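Mondarholm teleop demos, progress report, October 2025

Short one this time, most of the team is on the hardware move. Numbers first, then problems, then what we need from you.

Where we are
1,360 demos recorded since the July report, all by remote control in simulation. 298 thrown out on review. Mostly operator let go of the handle too early, or the arm bumped the cabinet body and the episode never recovered. The rest are labeled and on the shared drive.

Drawer task is the main one now. Operator drives the arm from the desk with the hand controller, picks a drawer from the prompt, pulls, stops, backs off. Sounds easy. Small round knobs are much harder than the bar handles we had in spring, new operators need over 50 tries before their episodes are worth keeping. Budgeted 10. Our mistake, training hours are running higher than planned and you will see it in the time sheets.

Hand guiding on the real arm (Flellby bench): started, then paused. Wrist joint too stiff to push smoothly, so the demos come out jerky and the policy copies the jerks. Waiting on a part.

Problems
- Depth is hard to judge on a flat monitor. Operators overshoot the knob, then creep back. Adding a second view helped some. Headset trial still not scheduled.
- Prompt wording. "Third drawer from the left" got read two different ways by two operators. Now we give row and column, always counted from top left. Old episodes with the loose wording are being relabelled, half done.
- Controller lag over the Ostunar link. Fine in the mornings, bad after lunch. Moved recording to mornings for now, which costs us hours.
- Reset script sometimes leaves a drawer slightly open from teh last episode. Fix is in, needs testing.

Scenes in use
1. Plain room corner, drawer cabinet alone against the back wall. Five columns of small drawers, mixed paint and bare-looking wood on the fronts, one knob each. Good test for picking the right target since most of the fronts look alike. Arm gets loaded after the room.

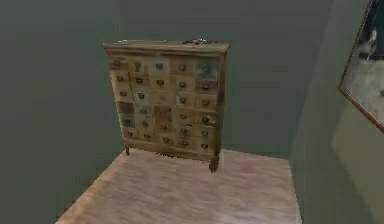
2. Kitchen counter with bar handles. Kept as the easy scene for new operators. No new recording planned, only used for warm up.

Next period
Finish relabeling. First training run on drawers only, no mixing with kitchen data. Restart hand guiding once the wrist part is in, then compare the two kinds of demo on the same drawers.

Need from you
Ok to shift unspent travel money to operator hours. Also a decison on the Štěpánek license, the current one runs out before the next report.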